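Subject: Re: [mending-swap] folding the orange ones
From: Danuta Kołodziej

Ghazal Fallahi wrote:
> Can we please agree on one fold before the January swap? Last time
> I opened a bin of 64 tops and found 12 schools of thought.

Ghazal, I'm for folding in from the top and leaving the bottom alone until the creases are out. Mine never are. 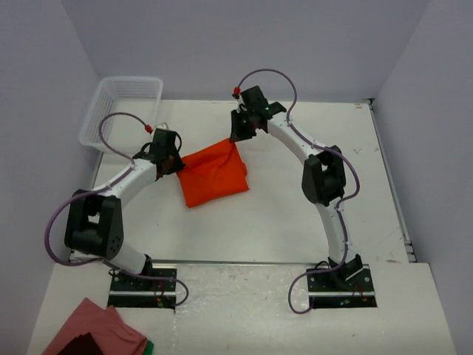
Orange-red cloth, held at both upper corners. Note creases.

Asabe swears by the Zavetti method, where you smooth after every fold. I have tried it — my tops came out flat and my evening was gone.

My other request is that tags stay where the sorting table can find them. Halima spent 10 minutes last time looking for a size inside something folded like a samosa. 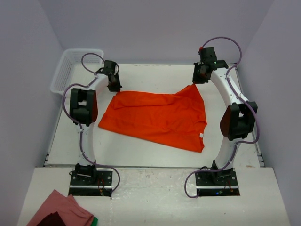 Same color, spread wider, with the white tag showing near the lower edge.

Anel, you have the bins. Do they still smell of onions?

Danuta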